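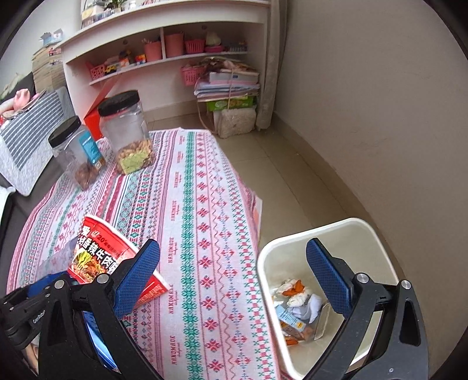

*Hand-held grippers with blue finger pads at a cloth-covered table, with an open trash bin alongside. One of the tools carries the GenRobot name.*

JAMCOMBE, September 14, 2019 – Brurnik, a Jamcombe company that rents test equipment to robot labs, has begun taking orders for a service that records household chores done with hand-held grippers. The service is called Skingate and is sold by the month.

Customers choose from a list of 52 tasks, and Brurnik sends people to carry them out in lived-in homes. The person doing the chore works with a gripper in each hand and a camera mounted on the tool. The recordings are checked, sorted by task and sent to the customer, who can use them to train a robot arm to do the same job.

The basic plan costs $900 a month and covers one home and one task. Extra tasks in the same home are charged at a lower rate, which Brurnik quotes on request. Travel is included inside the Jamcombe area and billed separately outside it.

Table clearing is the first task on the list and the one the company uses in its demonstrations. Others include folding towels, loading a dish rack, sorting toys into baskets and putting groceries away. Cooking, ironing and anything that involves glass are left out for now. Brurnik says it will look at glass again in February, after it has settled a question with its insurer.

Part of the pitch is that the homes are left as they are. Most labs that build their own recordings use a bare table and a small set of objects bought for the purpose. A kitchen or living room in daily use has snack jars, food packets, patterned cloths and full shelves, and a robot trained on a bare table can have trouble when it meets them. Brurnik asks households to leave their things out and does not bring in props unless the customer orders them.

That raises the matter of privacy. Households sign an agreement before the first visit and can have rooms, shelves or single items kept out of the recordings. Faces are blurred before delivery. Any paper with a readable name or address is removed from the work area before recording starts, and a session in which one shows up is thrown out. A household that changes its mind has 28 days to withdraw, and Brurnik says it will not deliver anything from that home until the period has passed.

The wait is the main drawback for customers. A lab that signs up today will receive nothing for the first four weeks, and the monthly fee starts with the first visit – not with the first delivery. Brurnik offers a small sample set for customers who want to test their software in the meantime. The sample comes from the company's own rooms and covers table clearing only.

Sessions are kept to 15 minutes. The tools have to be held up and away from the body for much of the work, and the company found in its trials that grip and wrist position got sloppy in longer sessions. Workers take a break between sessions and switch tasks where the order allows it. They are paid by the hour, including breaks and setup.

Lindemann, which makes arms for hospital kitchens, was the trial customer and has signed on for the regular service. The company wanted recordings of food packaging being picked up and dropped into bins. Soft and crumpled items were the hard part, it said in a written statement, and it asked for more of them halfway through the trial. It also asked Brurnik to change the position of the bin between sessions so that its software would not learn a single spot on the floor.

Lindemann had two complaints. Some early recordings were delivered with the left and right tools labeled the wrong way around, and the task notes were too short to be of use. Brurnik has since added a check for the first problem. The notes now list the objects handled, the order in which they were picked up and any drops. Failed grasps are left in the recordings and marked, and customers who do not want them can ask for a version without.

Skingate does not include a robot or any software for training one. Customers who want to make their own recordings can rent hand-held tools from Brurnik's equipment desk, but the tools are not part of the monthly plan and come without the checking service. Labs that already own grippers can have Brurnik use those instead, provided they send a spare set and a mounting plate that matches the arm the recordings are meant for. The company will turn down tools that need a cable to a fixed computer, as workers have to be able to move around the room.

Recordings are delivered on a drive or by download. Each customer gets sole use of the material for a year. After that Brurnik may offer it to others, though a customer can pay to keep it closed. The household is told which of the two applies before it signs.

Orders are being taken through the Brurnik office in Jamcombe. The company is also looking for households, and prefers homes with a table that can be reached from at least two sides and enough floor space beside it for a bin or a basket. Households are paid for each visit. Homes with pets are accepted if the animals can be kept in another room during the session.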